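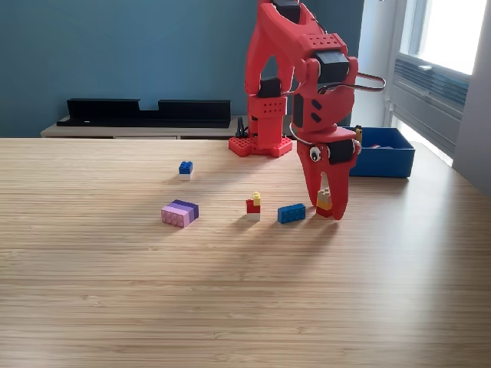

The arm over the practice bricks, gripper down.

How to re-zero the red arm after you've changed a servo

Posted 8/8/19 by Larasati Tuhumury

Sooner or later a servo in your printed arm will die, usually the one that's hardest to reach. Swapping it is the easy bit. Persuading the arm that it still knows where the table is takes longer, and it's the part the Zolta build notes cover in a single cheerful sentence. These are the steps I use at home.

You'll need a small crosshead screwdriver, the Nevix control program and a handful of toy bricks. Allow 30 minutes, plus swearing.

1. Power off and support the forearm with one hand. It drops when the servos let go, and it drops gripper first.

2. Take the horn off the old servo and fit the new one without its horn. Do up the body screws finger tight for now.

3. Power on and send the new servo to its centre position from the Nevix joint page. Let it stop humming.

4. Hold the joint by eye where its middle ought to be, then push the horn on. The splines won't line up exactly. Take the nearest tooth and fix the rest in software.

5. Tighten everything. Go gently, as the screws bite straight into the print and a stripped hole means another 9 hours at the printer.

6. Move the joint slowly through its whole travel and watch the cable. It wants a generous loop at the elbow. I once tied mine down neatly with cable ties, and the arm pulled its own plug out at full stretch.

7. Set the offset. Bring the closed fingers down until a sheet of paper just drags underneath, then press Save. Pressing Close does not save. Ask me how I know.

Now for the bricks. Spread a few stacks over the part of the table the arm can reach, some near the base and some well out. 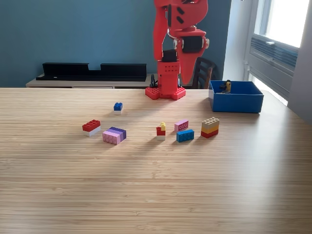 Mix the heights and turn a brick or two on its side, or you'll only prove that it can pick up the easy ones. Run the pick routine on each stack and let it drop them in the bin. If it misses by the same amount everywhere, your offset is wrong, so go back to step 7. If it's fine close in and hopeless further out, the horn is probably a tooth off and it's back to step 4. Sorry.

Syahrul Tambunan wrote in after the June post to say he gets a better result by running the arm for 17 minutes before setting the offset, so the servos have warmed up. I tried it and he's right, annoyingly.

Check the base screws while you're there. Mine work loose every 2 months or so.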